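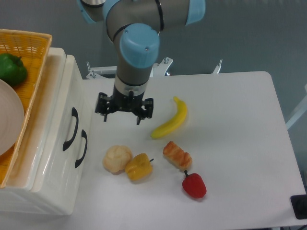 Celda de manipulación con la pinza abierta sobre la mesa de trabajo.

Procedimiento de recuperación tras una parada de protección del brazo en la celda de clasificación

Centro de Formación en Automatización Drostmont
Abril de 2021

1. Objeto

El presente procedimiento establece los pasos que deben seguirse cuando el brazo se detiene por exceso de fuerza durante la aproximación a un objeto o durante el traslado de este hasta la cesta. Sustituye a la hoja de instrucciones de noviembre, que queda sin efecto y debe retirarse de los puestos.

La parada de protección no equivale a la parada de emergencia. En la primera, los accionamientos permanecen bajo tensión y el programa conserva la instrucción interrumpida; un rearme precipitado puede reanudar el movimiento en el mismo punto en que se produjo el contacto.

2. Antecedentes

Durante las pruebas de la aplicación Drillitero en el aula Navarrete se registraron 1.177 ciclos antes de la primera parada no prevista. El brazo descendió con una cota de aproximación incorrecta, el dedo de la pinza hizo contacto con el borde de la cesta y el controlador cortó el movimiento. El operador pulsó el rearme sin separar antes la pinza, y el contacto se repitió. No hubo daños personales. La cesta se desplazó sobre el mueble de cajones y las posiciones de depósito dejaron de ser válidas, circunstancia que no se advirtió hasta el turno siguiente.

El análisis posterior identificó dos causas: una altura de seguridad definida respecto a la mesa y no respecto al borde superior de la cesta, y la ausencia de un paso obligatorio de comprobación antes del rearme.

3. Ámbito y personas autorizadas

El procedimiento es aplicable a las celdas de mesa con pinza de dos dedos. Solo podrá ejecutarlo el personal que haya superado el módulo de seguridad del centro. Los alumnos en prácticas podrán asistir, pero no accionarán el rearme ni la consola en modo manual.

4. Actuación inmediata

4.1. No toque el brazo ni los objetos. Mantenga las manos fuera de la mesa.

4.2. Lea el mensaje de la consola y anote el código, la articulación afectada y el número de instrucción. Estos datos se pierden al rearmar.

4.3. Si hay una persona, una prenda o un cable en contacto con el brazo, pulse la parada de emergencia y avise al responsable de la instalación. En ese caso no continúe con este procedimiento.

4.4. Compruebe que la pinza no retiene ningún objeto. Si lo retiene, no ordene la apertura hasta completar el apartado 5.

5. Separación en modo manual

5.1. Seleccione el modo manual en la consola y limite la fuerza a 300 en el campo correspondiente. El valor habitual de producción, 1.550, no debe emplearse en ninguna maniobra de recuperación.

5.2. Rearme el controlador. Una segunda persona permanecerá junto a la parada de emergencia durante toda la maniobra.

5.3. Eleve la pinza en vertical. Quedan prohibidos los giros de muñeca mientras los dedos estén por debajo del borde de la cesta: el giro puede arrastrarla o enganchar un dedo en el trenzado.

5.4. Una vez libre, lleve la pinza a una posición despejada y ábrala por completo. Si llevaba un objeto, descienda primero hasta la mesa y deposítelo. No lo deje caer.

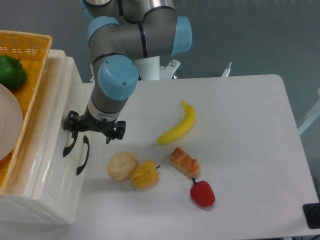
Pinza abierta junto al borde izquierdo de la mesa, próxima a la cesta.

6. Comprobaciones antes de reanudar

6.1. Pinza. Revise con la celda en parada de emergencia los dedos, los tornillos y los soportes laterales. Una holgura perceptible en cualquiera de los dedos obliga a retirar la celda del servicio.

6.2. Cableado. Verifique que el cable negro del brazo no ha quedado tenso ni pellizcado y que conserva recorrido suficiente para el giro de la muñeca.

6.3. Cesta y mueble. Compruebe la posición de ambos con la plantilla. Se desplazan con facilidad, y un contacto leve basta para invalidar los puntos de depósito. Si alguno se ha movido, devuélvalo a su marca antes de continuar; no corrija los puntos en el programa para adaptarlos a la nueva posición.

6.4. Contenido de la cesta. Los objetos depositados pueden sobresalir. El plato merece una atención especial – apoyado contra una pared de la cesta alcanza mayor altura que tumbado – y su posición debe comprobarse tras cada parada.

6.5. Objetos de la mesa. No los recoloque. La aplicación localizará de nuevo el plátano, el pan, los pimientos y la bollería de muestra al iniciar el ciclo, y moverlos a mano dificulta reconstruir la incidencia.

7. Corrección de la altura de seguridad

Abra en Drillitero la ficha de la estación y localice el parámetro de altura de paso. Debe estar referido al borde superior de la cesta, con el margen indicado en la hoja de la celda. Si figura referido a la mesa, cámbielo, guarde la ficha con un nombre nuevo y comunique el cambio. La ficha anterior no se borrará.

8. Reanudación

Ejecute un ciclo completo en vacío, con la velocidad reducida y sin tomar ningún objeto. A continuación, realice un ciclo con un solo objeto blando. Si ambos terminan sin aviso, restablezca los valores de producción. Si el mismo código aparece por segunda vez, detenga la celda y solicite la intervención del servicio técnico de Zulside; no se admitirá un tercer intento.

9. Registro

Toda parada se anotará en el libro de la celda, aunque no haya tenido consecuencias. La anotación incluirá los datos del apartado 4.2, el estado de la cesta y del mueble, las correcciones efectuadas y la firma de las dos personas que intervinieron. Al alcanzar los 3.000 ciclos se revisarán conjuntamente todas las anotaciones y se decidirá si procede modificar los límites de fuerza.

Las consultas sobre este procedimiento se dirigirán a la secretaría técnica del centro.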